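Eltstead Grestulach G2 two-arm unit

Dual-arm unit for room tidying in hotels, rentals and staff housing. Picks up bottles, wrappers and other light litter from carpet or hard floor and puts it in a bin.

Arms: 2, white housings
Grippers: two-finger, black fingertips
Max item weight: 1,000 g per arm
Reach: 989 mm
Warranty: 12 months

Fingertips are sold in packs of 25 under the Rudd name. Bin not included.
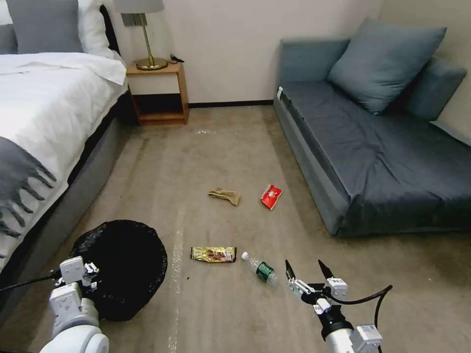
Grestulach G2 in a bedroom, right gripper open near a plastic bottle.

Ships from Dirnitville. Orders placed before noon go out the same day. Spare cables and grippers are listed under Parts.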